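Home Blog Cycling Allotment About Contact
Search this site Go

I sold the car in August. It had done almost nothing since the spring apart from the weekly shop and the odd run to the tip, and the garage wanted £1395 to get it through its MOT. I paid for the tow instead and took what the scrap yard offered.

The first month was easy. The weather was good and I have a decent bike with a rack on the back. The supermarket is 2 miles away, flat for most of it, and I learned quite quickly that you can't buy milk, potatoes and cat litter on the same trip. I now go three times a week and buy less each time. We throw out a lot less food than we did.

The bus was harder to get used to. The 134 stops at the end of our road and goes past the station, and on paper that covers most of what I need. In practice the last one back leaves town at twenty to eight, so any evening out has to end early or end in a taxi. I have taken five taxis so far. I keep the receipts in a jar with the idea of adding them up at Christmas and comparing them with the old insurance bill. 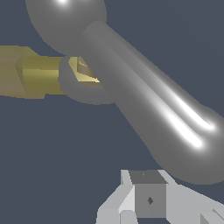 Visiting my parents is the part I haven't solved. They live in a village with no station and a bus that runs on market days. I tried the Wollow car share scheme, and the car itself was fine, clean and with a full tank, but the nearest pick-up point is a long walk from us and you have to bring it back to the same bay. For a weekend away it cost more than the train and a taxi put together. I will probably keep the membership until it runs out and then think again.

My other half still misses having somewhere to leave coats and umbrellas, and says so most times it rains. I miss the radio. I used to hear the whole of the afternoon play on the way home and now I never remember it's on.

The drive is empty and next door have asked if they can rent it for their van. We've said yes until the spring. I'd like to dig up half of it after that and put in some fruit bushes, if I can find out what's under the tarmac.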